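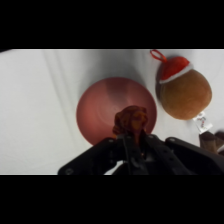
Gemma Wragg wants it on record that the bowl is pink, has been pink the whole time, and that anyone writing "red bowl" on a bin label can come and relabel the bin.

2025-05-27, soft goods and bowls

Noted. The label now says BOWL. We have one round one in that color family out at the moment, so the risk of confusion is small, and I have better uses for the label tape.

Most of the morning went on names. The stock sheet came over from the Vadetti shelves with 1,369 lines in it, and whoever typed them had a free hand. There are entries for "squashy thing," "squashy thing (other)" and "Ragnvald's favorite." Ragnvald Engebretsen denies having a favorite. I've put it down as unidentified.

New rule, to be broken by June: color first, then shape, then what we think it is supposed to be, with a question mark if we've argued over it for more than 3 minutes. The crumpled orange item goes in as "orange, crumpled, ?" and I consider that a complete entry.

White cloth still needs ironing. I ironed one corner of the spare, got bored, and folded it so the good corner faces out. The Ikard cloth is supposed to shed creases if hung overnight. Ours has been hung for several nights and has kept every one of them.
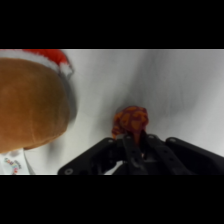 Large brown plush with Santa hat, on the white cloth. Filed under Seasonal.

Filing it there was a fight. Gemma's position is that the hat is seasonal and the plush is year-round, so they belong in separate bins. Mine is that the minute you separate a hat from its owner you own a hat. Left together for now, with a note.

Bins: the Dalen ones (the 200 mm deep kind) are fine for small plush and hopeless for anything with a hat. Ordered the 300 mm. Trerulico quoted a delivery window so wide I could have driven a van through it, ideally theirs, with our bins in it.
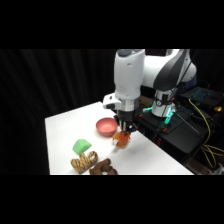
Can the soft toys and the foam pieces share a bin?
Keep them apart. Foam picks up lint from plush and then has to be gone over with tape, and I was the one with the tape last time.

Checked the lint roller situation while I was at it. We have the handle.

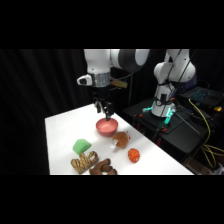 Labels tomorrow, starting with the fruit and vegetable line, which is a mess because half of it could be dessert. The green wedge is the worst offender. I say cheese, Gemma says cake, and Ragnvald wrote "doorstop" on the sheet and went to lunch. It was lying across the striped plush when I got round to it, so for a while the two were entered as a single item. Split them again. The mushroom still has its little red-and-white tag on the cap, and I'd like it left on, please, as a convenient place to tie a stock number. The speckled orange-red one is down as "strawberry?" and the question mark stays.

To do: iron cloth (whoever loses), find lint roller refills, ask Vadetti what "squashy thing (other)" was other than.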